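Back from Favness, bags not unpacked

Writing this fast because if I don't do it now I'll never do it. I still owe you the lake trip from last year, I know, I know.

So. Favness. Three nights, shoulder season, October, me and Despina. If you've never heard of it, neither had I until Herman Menon went on about it at dinner for a whole evening. It's a little harbor town, one main street, a lighthouse you can walk to, and a lot of seabirds if that's your thing. It's sort of my thing now.

Getting there. Train to Leretville, then the bus. The bus leaves from behind the station and not in front of it. We stood in front. Watched it go by. Next one was two hours later so we had soup in the station cafe, which was good soup, bean I think, with a hunk of bread that could have fed a family. Then the bus, 45 minutes, sit on the right side for the water. We sat on the left. Saw a lot of hedges.

We stayed at the Omerović guesthouse, top of the hill. Steep. Steeper than the website lets on. Wheels on your suitcase will not help you, the street is cobbles all the way up. Room 10, end of the hall, tiny window with a huge view. Bed fine, pillows like bricks, ask for the other ones, they have them in the closet by the stairs. Breakfast is eggs, three kinds of jam, and a cheese I've been trying to find at home ever since. The plum jam is the one to go for. I had it every morning and then bought a jar, and the jar is now all over my good sweater.

Day one we did nothing. Walked down, walked up, ate fried fish out of paper on the harbor wall. Gulls everywhere and they are not shy. Despina lost half a fish.

Day two was the boat. The boat is called Irine and she goes out to the bird rocks if the wind's OK, and the skipper is Blagoje Gashi, a big quiet man in a yellow hat. You don't book online, you go down to the harbor the evening before and ask him. He looks at the sky for a while and then says yes or no. We got a yes. Bring a hat that ties on. Bring gloves!! I didn't, and I couldn't feel my hands enough to work the binoculars. Cormorants, so many cormorants, and a couple of seals hauled out on the low rock at the back. No puffins, wrong time of year, and every single person on the boat asked about puffins anyway. Including me.

I should say the crossing is bumpy. Despina was fine. I looked hard at the horizon and thought about dry crackers. If you get seasick take something before, not once your already out there.

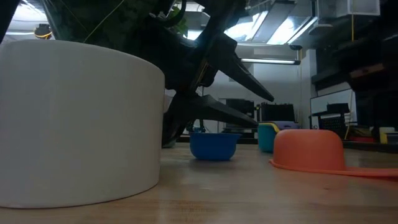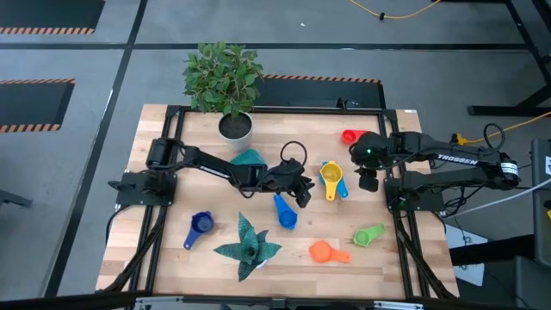 Tabletop with robot arm, in both.

Day three, lighthouse. The path starts past the last house, after the green gate, and it's an easy walk out along the top, maybe a bit muddy at the dip where the stream crosses. Wear real shoes. We met Boris Spahić there, who runs the walking group from the village and was putting new paint on the marker posts. He told us to go back the lower way, along the shore, if the tide was out. It was out. Do that! Much prettier, and you come round the corner and get the whole town at once with the boats pulled up and laundry on all the lines. I took way too many pictures and they all look the same.

You can't go up the lighthouse, by the way. There's a sign. The sign is at the far end, once you've walked all the way out. There is a bench though and it's out of the wind if you sit at the left end of it. We ate our sandwiches there and watched gannets diving way out, just white specks dropping into the water. Best half hour of the trip for me.

Food. OK so there are two places open off season. The one on the harbor does fish soup and fish stew and I couldn't tell you the difference except one has potatoes. Both good. Get there early, the kitchen shuts when it feels like it. The other one is up the side street next to the bakery, Tihomir Softić cooks and his sister brings it out, and there isn't a menu. You get what there is. First night lamb with white beans, second night stuffed peppers, and a walnut cake after that I asked for the recipe of and didn't get. Bring cash. I mean it, the nearest machine that worked was back in Leretville and we ended up paying the last dinner in coins.

The bakery opens before it's light. If you're up for the early bus get the spinach thing. Get 2.

Stuff I'd do different:

Four nights instead of three. The boat depends so much on wind that you want a spare day.

Smaller bag. See: hill.

Gloves, gloves, gloves.

Skip the shell museum. It's one room, the heating was off, and the lady followed us around switching lights off behind us. Despina liked it, so there you go, she says I have to put that in.

What I didn't get to: the chapel on the other side of the bay, closed while we were there, and the market, which is only in summer apparantly. Also Herman swears there's a swimming cove with steps cut in the rock. We looked for it. Didn't find it. Herman, if you're reading this, draw me a map.

Is it worth it? For us yes. It's a long way to go to sit in a wind and look at cormorants, and if you need shops or anything open after nine you'll go nuts. But I slept better than I have in months, brick pillows and all, and we're already looking at spring when the puffins are supposed to be back.

Someone asked last time about binoculars, mine are the old ones from my dad, no idea what make, the writing's worn off. They're heavy and they fog up. I'll do a post when I finally get new ones.

Ok laundry. Sweater first. If anyone knows how to get plum jam out of wool the comments are open.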